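ロボットはうちの台所を片づけてくれるのか、2025年秋の時点での私の感想

2025年9月19日

朝、味噌汁の鍋を火にかけながら片手で海苔の缶のふたを開けて、もう片方の手で冷蔵庫を閉めて、足で床の布巾を拭きがてら動かして……みたいなことを毎日やってるわけですが、これ、機械にやらせようと思ったらどれくらい大変なんだろう、と最近よく考えます。

きっかけは食洗機の買い替えでした。3月に壊れて、しばらく手洗いで過ごして、そのあいだにロボット関係の記事やら動画やらを読みあさってしまったんですよね(食洗機のカタログを読みなさいよという話)。結局食洗機はSuredexのいちばん安いのにしました。満足してます。でも、食器を入れるのも出すのも私です。そこ!そこをやってほしい!

というわけで今日は、家の仕事や工場の細かい作業を機械がどこまでできそうなのか、素人なりに思ったことをだらだら書きます。専門の方、まちがってたら優しく教えてください。

ふたという難敵

人間にとって、ふたなんて作業のうちに入らないですよね。砂糖の入れ物を開けて、すくって、閉める。それだけ。閉めた記憶すらないことが多いです。

でも分解してみるとけっこうややこしいんです。まず向きを合わせる。四角いふたなら角と角が合わないといけない。次に高さ。低すぎれば本体ごと押してしまうし、高すぎれば途中で落とすことになる。そして最後に、はまったかどうかの確認。私たちは指先の「くっ」という感触で済ませてますけど、あれを数字にしろと言われたら私は泣きます。

白い机にクリーム色の入れ物、というのも見るからに難しそう。ふたの縁に茶色い線があるから私の目には境目がわかりますけど、なかったらどこまでがふたなのか怪しいです。しかもふたが少し斜めになってるように見えて、あー、そこ直したい、って手が出そうになります。

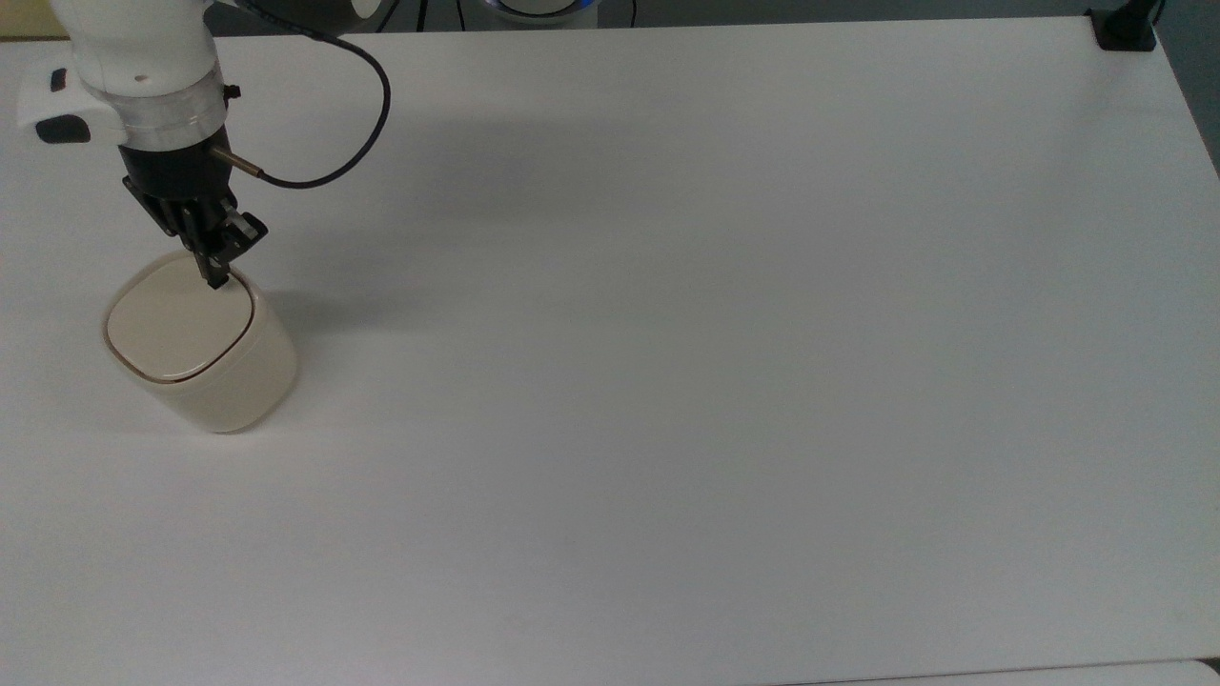
うちの棚の現実

我が家の棚の話もさせてください。Strebelの保存容器が大小まぜて12個あります。ふたも12枚あるはずなのに、なぜか本体とふたの数が合いません。どこへ行ったのか。

これをロボットに「片づけといて」と頼んだとして、まずどのふたがどの本体のものか見分けないといけないわけです。似たような半透明の四角が重なって、奥には去年もらったお茶の缶、手前には輪ゴムの束。人間の私でも毎回二、三枚は試してます。ちなみに夫は試しもせずに、ふたなしで冷蔵庫に入れます。

動画でよく見る実験の机は、物が少なくてすっきりしてますよね。最初は「ずるい」と思ってたんですけど、一個の物をちゃんと扱えるようになってから増やしていくのが筋だろうなと、今は納得しています。私だって料理を覚えたときは卵焼きだけを延々と作ってましたし。

半透明の物はさらに厄介だそうです。カメラで距離を測るやり方だと、透けたり光ったりする物は苦手なことがあると読みました。たしかに乳白色のコップなんて、白いテーブルに置いたら私でも老眼鏡なしでは危ないです。机が広ければ広いほど、ぽつんと置かれた一個が心細く見えてきます。 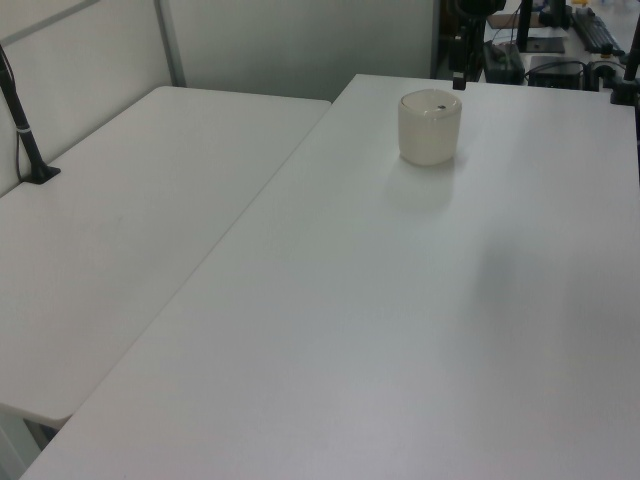
で、コップをつかむ力加減の話になるんですけど、これも地味に大変そうなんですよね。やわらかい樹脂のコップはぎゅっと持てばへこむし、陶器なら割れるかもしれない。中に水が入ってるかどうかでも変わる。うちにあるDrurauのコップなんて薄くて軽いので、洗い物中に泡で滑ってよく飛んでいきます。人間でこれです。

工場のほうが先だろうな

じゃあ仕事場はどうかというと、こっちはもう少し話が早そうです。

私は以前、Brivsideという小さな会社で化粧品の箱詰めのパートをしていました。一日のノルマが一人288箱。ふたを閉めて、ラベルの向きをそろえて、仕切りに入れる。同じ物が同じ場所に同じ向きで流れてくるので、ああいうのは機械が得意なはずです。当時もテープ貼りは機械でした。

ただ、仕切りの紙が少し反ってるとか、ふたが浮いてるのが一個混ざるとか、そういう日が必ずあるんですよ。そのたびに手でちょいと直す。この「ちょいと」の部分がずっと人間に残ってたんだと思います。繁忙期に一週間で2,487箱やったときは、手首が湿布だらけになりました。代わってくれるなら喜んで代わってほしかったです。

今の私の結論

家のことを全部おまかせ、はまだ先だと思ってます。でもひとつの動作、たとえば決まった入れ物のふたを扱うとか、決まったコップを動かすとか、そういうのは意外と早く実用になるんじゃないでしょうか。掃除機だって昔は「段差でひっくり返るおもちゃでしょ」と思ってたのに、今はうちの廊下を毎日走ってますからね(コードは相変わらず食べますが)。

値段も気になるところです。食洗機くらいの値段で「食器を棚に戻すだけの腕」が出たら、私は買います。遅くてもいいです。寝てるあいだに31分かけて茶碗を一個しまってくれる、でも許します。いや、朝までに全部終わってないとちょっと困るか。

みなさんは何をいちばん先に頼みたいですか?私は食器、その次は洗濯物の靴下合わせです。コメント欄で教えてください。次回は新しい食洗機に入らなかった土鍋の話を書きます。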